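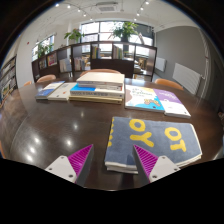

Plerham Public Library
Reading Room Safety Walk-Through, Form 374
Area: Lockwood Room
Month: December
Started 8:40 a.m., before opening

Mark each line OK, FIX, or WATCH. Comments go under the line. "Same as last time" is a comment only if last time was OK.

1. TABLES

1.1 Long table stable, no rocking when leaned on: OK
Leaned on it from both ends. It is heavier than I am and won.

1.2 Tabletop free of splinters, sharp edges, raised finish: OK
The gloss is holding up. It also shows every fingerprint since the last polish, but there is no line on the form for vanity.

1.3 Tabletop clear at opening: FIX
Books left out in stacks and spread across the middle, plus the item with the big yellow lettering. If it was left behind by a patron, it goes to the desk with a slip. If it's ours, I'd like to be told what it's for.

1.4 Stacks low and steady: WATCH
The main stack is topped by a plain cream cover, with the yellowish-tan one at the bottom poking out to the left. Square it up or split it in two. The reshelving cart is right there in the hallway and has been asking for work.

1.5 Nothing hanging over the table edge: WATCH
Blue book with the red and white label is at the far right edge. Move it in.

2. CHAIRS

2.1 Seats and shells free of cracks: OK
Turned every tan molded chair over. Found gum on one. The gum is structurally sound.

2.2 Legs level, feet in place: FIX
One chair ticks when you sit down. Tagged it and put a foot on the list for Akilow with the rest of the order. Please do not fix it with a folded bookmark again.

2.3 Chairs suitable for users: OK
We have a small one at the table with the regular ones. Adults will sit in it. We can post all the signs we like.

2.4 Chairs pushed in, walkway clear on both sides: WATCH
Clear enough this morning. By 3 p.m. it will be backpacks from one end to the other. Recheck after school lets out.

3. LOW SHELVING

3.1 Units upright and not leaning: OK

3.2 Gaps between units open: OK
Both book carts fit through. One of them complains.

3.3 Cubbies not overfilled: FIX
Magazines are pushing out of the cubbies on the window end. We are not legally required to keep every gardening issue. I checked.

3.4 Sightline to the tables behind the units: OK

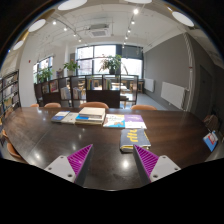
Lockwood Room, long table and low shelving, facing the back windows.

4. TALL BOOKSHELF, LEFT WALL

4.1 Anchored to wall: OK
Brackets checked by hand, top and bottom.

4.2 Shelves not bowed under load: WATCH
It is packed. I couldn't get a finger between the books on most shelves. Next month, weed it before adding anything. "Just one more" is how we got here.

4.3 Heavy volumes on lower shelves: FIX
Two atlases were above head height. Brought them down myself and have regrets.

5. FIRE AND EXITS

5.1 Alarm device on the pillar visible and unobstructed: OK
Keep it that way. In past Decembers it has been considered a good place for a wreath. It is a terrible place for a wreath.

5.2 Alarm service tag current: OK
Somenetti's tag is in the panel closet, ticket 127.

5.3 Occupancy card posted (up to 72 people): OK
Posted by the door at last, in place of the chess club flyer.

5.4 Exit door opens fully without a hip check: FIX
Still sticks. I put this on the form last time and the door has not read it.

6. LIGHTS AND WINDOWS

6.1 Ceiling lights working: OK

6.2 Glare on tabletop: WATCH
The lights bounce off the polish in bright spots. Readers have mentioned it at the desk. Ask Akilow for the satin finish when the tables are next due.

6.3 Window latches closed and locked: OK

Carry over to next walk-through: 1.4, 2.2, 3.3, 4.2, 5.4
Copy to the front desk binder, behind the blue tab.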